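Kurkach bedroom set – README

Student project, robotics club, second year running. Recordings of people tidying beds with a pair of hand-held grippers, one per hand. Read this before you open anything, then mail us if its still unclear.

Version: April 2020. Replaces the October upload, which had left and right swapped in 23 episodes. Delete that one please.

What's in it
1,340 episodes, 16 bedrooms
Bedding mostly – folded cloths, blankets, pillows
133 episodes held back for testing, don't train on them

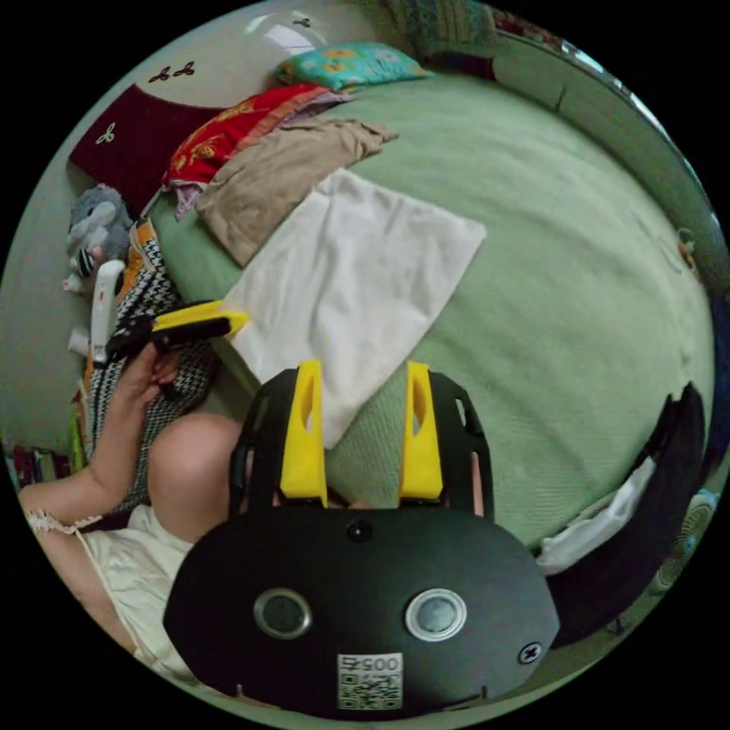

Keogh Robotics Club – Home Tasks Team

Folders go room / session / episode. Each episode has video from both grippers, finger opening and a short text note. Notes were typed by whoever was on shift so spelling varies (pilow, pillow, cushion). Muireann Brennan has a script that cleans up most of it, in tools.

Known problems
Gostby sessions: clocks drift between left and right. Use the sync file, not the timestamps.
Bright windows wash out some video. Left in.
Patterned cloth confuses our tracker, plain is better.
Some episodes stop early. Marked "short" in the note.
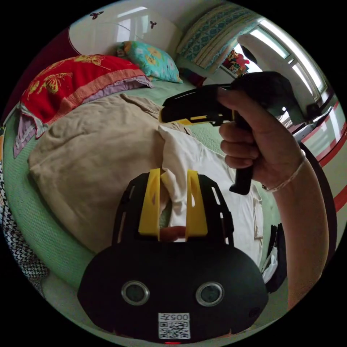

Folding and moving are seperate tasks, so check the task field before you mix them. Anything marked "both" needs the two grippers loaded together or the actions make no sense. The Plullonis loader does this for you – the old one doesn't.

To do
Redo the finger calibration table
Merge the two note formats
Licence text, waiting on the school

Club use and coursework only for now. Questions to Ita Madigan, club room, or leave a note in the issues list.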